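4.2 Fitting the fingertip pads (Neritgate gripper)

1. Switch off the arm and wait 9 seconds.
2. Push each white pad into its jaw until it stops.
3. Tighten the screws by hand only.
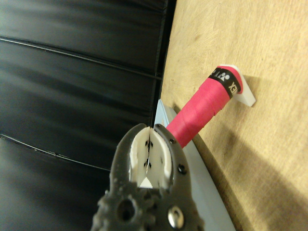
Grip force is set in the Fosach menu, and the factory value is 500. For a round handle with wrapped tape, like the pink one near the pads, begin lower — soft tape can be marked by strong pressure.

Caution: Keep your fingers away from the jaws during the test.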